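Prekik Padded Parallel Grip, hand-held version
Listed under: Grippers / Hand-held / Pairs
Page updated 28/11/2024

I've had the Prekik on my bench since August and I keep reaching for it over the other two hand-held grippers I stock, so I figured it was time to give it a proper page instead of that two-line listing I threw up in a hurry!

The short version: it's a black, two-finger gripper you hold and squeeze yourself, with a camera looking out over the fingers. You use it to record how a hand does a job, then feed that to your arm later. You can buy one, but most of my customers end up with a pair, and I'd say start there if your budget can take it.

What I like most is the pads. They're big and blocky, and they give you a lot of contact on awkward stuff. The Szulc I sold before had skinny bare tips, which were great for pens and clothespins and miserable on anything smooth with a curve to it. I tried both on dishes, lids, a paperback and a bag of rice (don't ask the Szulc to do the rice). The Prekik was easier on my wrist every single time, and I didn't have to line things up nearly as carefully.

Plates are my standard test — they're wide, they want to rotate in the grip, and you find out fast whether two people or two hands can pass one across without a fight.
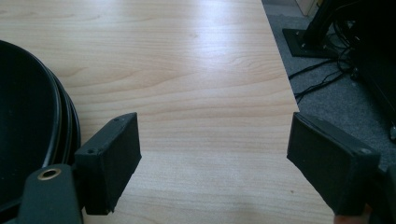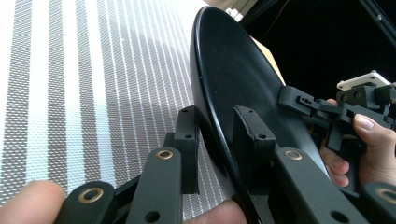 Prekik hand-held gripper: jaws open over the tabletop (first), and a round black plate held by two grippers at once (second).

The linkage is simple to live with. The brass parts are easy to spot against all that black, so checking it over between sessions takes me a minute or so. I log my squeezes (yes, really) and I went over the pair at 1,008 cycles. There was a tiny bit of play in one finger, gone after I snugged the bolt. I'd plan on doing that every 1,000.

Now the gripes. The camera sits close, so the fingers take up a good chunk of your picture, and your own fingertips can creep into the bottom of it if you choke up on the handle like I do. The Odarum has a higher camera mount and a cleaner view, but it's top-heavy and I got tired of it before lunch. I'd also love a longer cable in the box. I ended up ordering extensions for both of mine.

The Humitz controller reads it fine with the stock settings. If you're on an older Humitz, message me before you order and I'll tell you which adapter you need.

Price is $118 for a spare set of pads and finger blocks. For the gripper itself, ask me for a quote, as it depends on the camera you pick. Orders of spares over $100 ship free.

In stock: single, matched pair, spare pads
Back-ordered: long cable kit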